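Irmont Community Supper Program
Progress report to the Trumanis Fund, October 2018
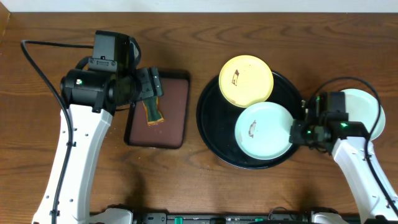 A brown tray of food-related items and a round tray of plates on the wooden tabletop.

Thank you again for standing behind our suppers, and for being so patient with us over the summer when the reports ran thin. It has been a busy stretch and we are happy to have good news to share, along with a little that is less good.

Since May we have held 17 suppers, 13 of them in the hall at Irmont and the rest over in Ledilano, where the church has kindly let us use its kitchen on weeknights. The Ledilano evenings began quietly, but people have started bringing their neighbors along (and in one case a whole choir, straight from practice!), so we would like to keep going there through the winter if the heating allows.

Of your grant, $3,345 has been spent so far. Most of it went to groceries, with the rest going to the new oven door and the van. The van cost more than we had planned, I am sorry to say, and we put off buying the folding chairs to cover it.

Our cooking evenings, which we call Mạch, have been the nicest surprise. We had planned three as a trial, and after the last one several families stayed late swapping recipes for dumplings and pickled cabbage. We are hoping to put those recipes into a small booklet, and will send you a copy once the printing is settled.

Still to do before the next report are the chairs, the food safety refresher for new helpers, and a written agreement with the church about storage. We would also be glad to have you at a supper any time you are passing through.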